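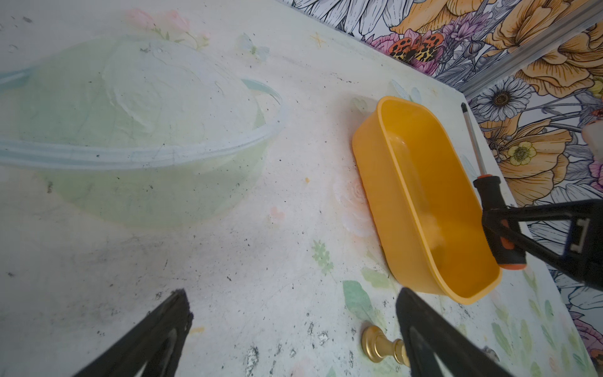
One customer wrote to us after her first month that she finally keeps up with her blood pressure readings, and that the Kimaro cuff is the first one she can get on by herself without a wrestling match. We do love hearing that!

The Mumby Kimaro is our upper-arm monitor for home use, with nice big numbers, a soft cuff and one large button (you really can't press the wrong one). It stores 400 readings, so there's plenty to show your doctor at your next visit, and it runs on 4 AA batteries, included in the box. Sit quietly for a few minutes first, feet flat on the floor, and let it do its thing.

Item 213. Large cuff sold separately.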